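Leltorex Upholstery Cleaner: Review for Shared Housing

The Leltorex is a compact spray-and-extract machine intended for sofas, mattresses and fabric chairs. It was assessed at the Baldale residence over one term, during which it was used on seating in the common rooms and on the heavier curtains in the dining hall.

Suction is strong for a unit of this size. Tea and food marks lifted in two passes on most fabrics, and the hose reaches the full length of a three-seat sofa. The clean water tank holds 940 milliliters and must be refilled often. Noise is high, and use after 9 p.m. is not advised.

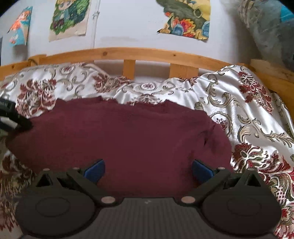 Residents at Bidell, where the same model is in service, reported that the brush head clogs with lint and should be rinsed after every use. Our own findings agree. The head comes apart without tools, although the clip is stiff.

The older Bataineh unit cleans nearly as well but leaves fabric wetter. It remains suitable for carpets.

The Leltorex is recommended for buildings with up to 5 common rooms. Larger sites should consider a machine with a bigger tank.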